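Ticket: arm jumps on start, gripper ends up pointing at the floor
Project: Pokus (home build, kitchen sim)
Opened by: Sebastián Toledo
Status: closed, with one leftover
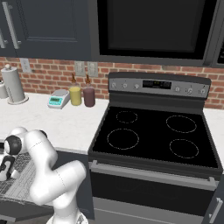
So I'm back with another one, sorry! Pokus was behaving nicely until I merged the new joint limits, and now every time I hit play the elbow snaps up before the controller has sent a single command. Nothing in my script asks for that. The home pose is the same one I've used since December, and if I print the targets before the first step they look perfect. One step later, the elbow reads something else entirely and the arm spends the next couple of seconds fighting its way back — or doesn't get back at all, and just sits there shaking.

What I'm running: the kitchen layout with the range and the brick backsplash, position control on all the arm joints, my own launcher script on the garage PC. I haven't touched the Zetton controller package in ages. The only thing that changed is the limits file, which I redid by hand after measuring the real joints on the bench (the printed elbow doesn't bend as far as the old file claimed).

Things I tried last night:

Went back to the old limits file. Jump is gone. Great, but then the sim arm happily bends places the real one can't, so that's no use to me.

Put the new file back and cut the gains way down. Still jumps, just slower and kind of droopy.

Turned gravity off. Still jumps.

Moved the base away from the counter in case something was overlapping at spawn. Same jump, and now it couldn't reach the stove either, so I put it back.

Deleted the cached model and let it rebuild. I had high hopes for this one! Nope.

Édgar Chambi replied:
Can you paste the limit line for the elbow and the home value for the same joint? Also turn on contact drawing and let me know if anything lights up in the first step. My guess is home is outside the new limits and the solver is shoving it back in.

Sebastián replied:
No contacts at all on step one, so it isn't hitting the rack or the counter. And ugh, you may be right about home. The elbow home is 2 and the upper limit in the new file is 1.9. I rounded when I typed it in from my notebook. But the jump looks a lot bigger than that? It goes up like it's been kicked.

Édgar replied:
That'll be limit stiffness. What's yours set to?

Sebastián replied:
2,000. I copied it from the Dönmez config because theirs felt nice and solid. Their arm is a whole lot heavier than mine though, now that I think about it.

Édgar replied:
Yep. Tiny violation, huge spring, light link. Fix home first, then bring the stiffness down and see where it stops feeling mushy.

Sebastián replied:
OK, did both. Home elbow is 1.8 now and stiffness is at 5, which sounds silly next to what I had, but it holds fine on this arm. I ran 13 resets in a row and the elbow stayed put on every one. I also added a check to the launcher so it refuses to start if any home value is outside its limits, and prints which joint it is. Should have had that from day one.

Leftover: the gripper still hangs straight down at home, and I want it facing the cooktop before I start on the burner knobs. I think that's a plain old wrist offset, because it did the same thing on the Skurnholm branch before any of this. I'll poke at it this weekend and open a separate ticket if I get stuck. Closing this one — thanks Édgar, I owe you a spool of filament.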